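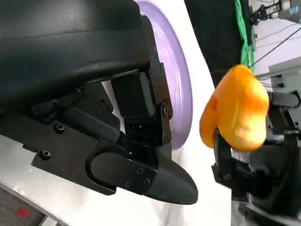

Unit 4: Handling and Judging Fresh Mango

Handout for the course Fruit and Vegetables in the Small Kitchen
Course teacher: Tormod Halvorsen
Room 208

Please read sections 1 to 4 before the practical lesson. Section 6 you can read afterwards, when you write your notes.

1. What we want to learn in this unit

Mango is a fruit which many students buy only by color, and then they are disappointed at home. In this unit we learn to judge a mango by hand and by nose, to keep it correctly until it is ripe, and to cut it so that little flesh stays on the stone. We also prepare one simple dish, and we speak a little about serving it on the plate.

You do not need special knowledge from Unit 3 (citrus fruits), but the knife grips we learned there are used again.

2. The fruit

The mango is a stone fruit. It has a thin skin, a juicy flesh and one large, flat stone in the middle. The stone is the most important thing to understand, because it decides where the knife can go. It lies along the length of the fruit, and it is flat like a worn piece of soap. When you look at the mango from the stem end, you see that the fruit is not fully round: it has two wide sides, which we call the cheeks, and two narrow sides. The flat faces of the stone look toward the cheeks.

The skin can be green, yellow, orange, red, or a mixture of these, and this depends very much on the variety. Some varieties stay green also when they are fully ripe. Others become red on the sunny side long before they are ready to eat. For this reason the red color tells us almost nothing. A change from green to yellow or orange is a better sign, but only if you know that the variety does this.

Small brown spots on the skin are usually harmless. Large, soft, dark places are a bad sign, and so is liquid around the stem. Wrinkled skin can mean that the fruit has lost water or that it was picked too early.

3. Judging ripeness

Hold the fruit in the whole hand, with the fingers spread around it, and press very gently with the flat part of the fingers. Do not press with the thumb tip. A thumb leaves a bruise, and the next customer gets this bruise — please think of this also in the shop.

Hard, no give at all: unripe. Suitable for pickles, green salad and chutney.

Gives a little, like a ripe avocado: ready to eat. Best for slices and cubes.

Very soft everywhere: overripe or nearly so. If the smell is still pleasant, use it for puree or drinks on the same day.

Then smell at the stem end. A ripe mango of most varieties smells sweet and a little like resin. A sour smell, or a smell like alcohol, means that fermentation has begun, and such a fruit we do not use.

Weight is the third sign. Take two fruits of the same size, one in each hand, and compare. The heavier one has normally more juice.

4. Storing

Unripe mangoes stay at room temperature, in one layer, away from direct sun. If you want to have them ripe sooner, put them in a paper bag and fold the top. A banana or an apple in the same bag helps, because these fruits give off ethylene. Look inside every day.

Do not put an unripe mango in the refrigerator. The cold disturbs the ripening, and later the flesh can be gray and without taste. A ripe mango can stay in the refrigerator for a few days. Cut mango goes in a closed box, in the refrigerator, and should be eaten soon.

5. Practical work

You work in groups of 2. Each group needs:

ripe mangoes, one for each person
a cutting board with a damp cloth under it
one sharp knife with a medium blade
a large spoon
a bowl for the flesh and a second bowl for skin and stones
a flat serving plate

A remark on allergy. The skin and the sap of mango can irritate the skin of sensitive persons. Who has had such a reaction before, please tell me before the lesson and wear gloves. Do not bite the skin.

Step 1. Wash the fruit under running water and dry it well. Dry your hands also.

Step 2. Put the mango upright on the board, with the stem end down. If it does not stand well, cut a thin slice from this end first. Turn it so that one narrow side looks at you.

Step 3. Place the knife a little to the right of the middle and cut downward. If you feel the stone, do not use force. Move the blade slightly outward and follow the stone down. Do the same on the left side. Now you have two cheeks and a middle piece.

Step 4. Lay one cheek on the board with the skin down. Cut lines into the flesh along the length, then across, but do not cut through the skin. The cheek stays on the board while you cut! Many people hold it in the palm at this moment, and this is how accidents happen.

Step 5. Push the skin from below with your fingers, so that the flesh opens outward. Take off the cubes with the spoon. For slices, make only the long cuts and go with the spoon between flesh and skin.

Step 6. Peel the middle piece and cut the remaining flesh from the narrow sides. It is often fibrous near the stone, and I recommend it for the puree.

Mango salad with lime

For one group: the cubes from two mangoes, the juice of half a lime, a small pinch of salt, a few mint leaves cut in strips. Mix carefully with the spoon and wait 40 minutes in the refrigerator. Taste again before serving — often it needs a little more lime, and almost never sugar.

For the plate, choose a calm color. White or a pale shade lets the orange of the fruit come out well, while a plate with a strong pattern makes it look smaller.

6. Notes and homework

Write half a page on the fruit which you used. Please mention the color of the skin, how it felt in the hand, the smell at the stem, and whether the taste was as you expected from these signs. If your judgment was wrong, write this also. I do not give less points for it.

Questions to prepare for the next unit:

Why does the knife go beside the middle, and what happens if you cut exactly in the middle?
Which sign of ripeness did you trust most before this unit, and which one now?
How would you use a mango that is still hard when the guests come in one hour?

Students who miss the practical lesson can repeat it in January with the group of Eckhard Petersen. Please write your name on his list beforehand, so that enough fruit can be bought.

Next unit: Papaya and melon. Bring a spoon with a thin edge.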